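Kisa Hanging Utensil Stand, review after one winter

I bought the Kisa stand in January, when I was making the kitchen smaller. We moved to an apartment with only one drawer beside the stove, and this drawer does not close if you put a ladle in it. For many years I had a ceramic jar for my spoons and spatulas. It collects crumbs on the bottom and you must take everything out to wash it, so I wanted to try the other system, where the tools hang.

The choice was between three products. The Niskanen wall rail is very beautiful, but it needs screws, and my landlord does not allow holes in the tile. The Pranora carousel is cheaper and made of plastic, and my sister had one where the hooks became soft from the steam. So I took the Kisa, from the Burley shop near the station. The seller, Dariusz Wysocka, let me hold it in my hand before I paid. I was glad about this, as the weight is the first thing I check with such a product.

Assembly is simple. The rod goes into the foot and you turn it until it stops. My instruction sheet had only drawings, and one of them was printed upside down, but I finished before my tea was ready. Please tighten it again after the first week. Mine became a little loose, and I thought it was a defect until I turned it once more.

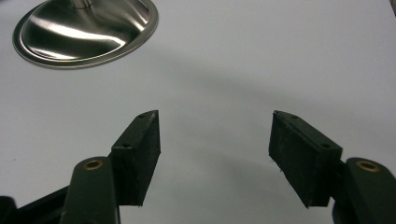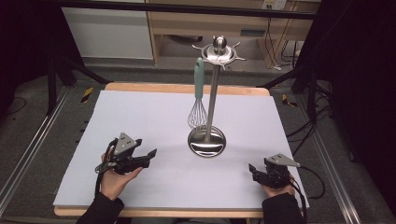 Now about daily use. The best thing is that tools dry in the air. With the jar, I was always putting back a spatula that was still wet inside the handle, and after some time there was a smell. This problem is gone. I also cook faster, because my hand knows where the ladle is and I do not search.

The balance is good if you think a little. I tested with a kitchen scale: 300 grams on one side and nothing on the other is no problem at all. With a cast iron spoon and a heavy potato masher hanging next to each other, it starts to lean when you pull something off quickly. Put the heavy pieces opposite each other and it stays quiet.

Not every tool will fit. The hole in the handle must be wide enough for the hook, and from my old collection 7 pieces had no hole or a hole too small. I made a loop from kitchen string for two of them. It works, but it does not look very nice — my husband says it looks like laundry.

Cleaning is the weak point. Shiny steel shows every finger and every drop of oil, and the stand lives close to the stove. I wipe it with warm water and a drop of vinegar, then with a dry cloth. If you do not like to polish things, buy something matte.

I would also like a rubber ring under the foot. When I move it on the stone counter it makes a bad sound, so I glued small felt dots there myself.

I give it four stars from five. For a family who cooks with many heavy tools I would still recommend a wall rail, if your landlord is kinder than mine.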